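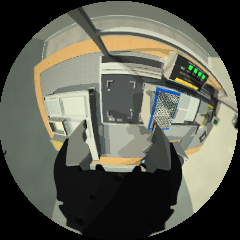

Figure 3. Gray work surface with wood-colored border.

Section 4: Fitting the Bench Mat

This section covers laying the Skalska bench mat on a bench with a raised or flush border. If your bench has no border, go to Section 5, Clip-On Edging.

Before you start

Take the mat out of its tube and lay it face down on a clean floor overnight. A mat that is still curled will lift at the corners after gluing. In a cold room, leave it for 2 days.

You will need:
- a tape measure and a straightedge
- a utility knife with a new blade
- a pencil or chalk
- masking tape
- Gernus contact adhesive or another adhesive marked safe for rubber
- a hand roller
- mineral spirits and clean rags

CAUTION: Contact adhesive gives off flammable fumes. Open a window, turn off pilot lights and heaters, and do not smoke. Read the label on the can before opening it.

4.1 Measure and cut

1. Wipe the bench top with mineral spirits and let it dry. Scrape off any old glue.
2. Measure the area inside the border at the front, the middle and the back. Write down all the measurements. Few bench tops are truly square.
3. Mark the back of the mat to the largest measurement.
4. Cut along the straightedge in several light passes. Do not try to go through in one. Keep your free hand behind the blade.
5. Set the mat in place dry and trim until it lies flat, with a small gap on all sides.

Note: If the border has rounded inside corners, make a paper pattern of each corner first. Tape the pattern to the mat and cut around it. The corners of the same bench often differ slightly, so number the patterns.

4.2 Glue down the mat

1. Put masking tape along the inside edge of the border.
2. Fold back nearly half of the mat. Hold it with a weight.
3. Spread a thin, even coat of adhesive on the bench and on the folded part of the mat. Wait until both are tacky.
4. Lower the mat from the center toward the end. It cannot be moved once it touches.
5. Roll from the center out, then repeat for the other half.
6. Pull off the tape before the adhesive hardens.

Do not put weight on the mat for 5 hours. Leave clamps and vises off until the next day.

4.3 Check the room

Glare on a new mat can be tiring to work over. Turn on the lights you normally use and look across the mat from your usual seat. If you see a bright patch, move the lamp to the side. Leave switches and wall outlets clear when you push the bench back, and hang a clock where you can read it without turning around. Drying times are easier to keep that way.
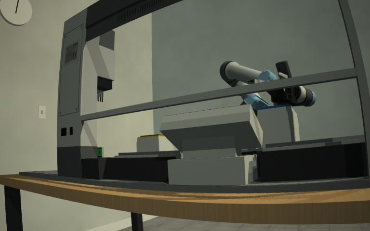
4.4 Care

Sweep the mat with a soft brush. For grease, use warm water and a little dish soap, then wipe dry. Do not use bleach, acetone or steel wool.

Shallow knife marks will close up over time. Deep cuts can be filled with the Maeng repair paste supplied with the large mat. Press it in with a plastic scraper and level it while soft.

Replacement mats, paste and edging are sold through the Stusville parts counter. Have the size code from the back of the mat ready when you order.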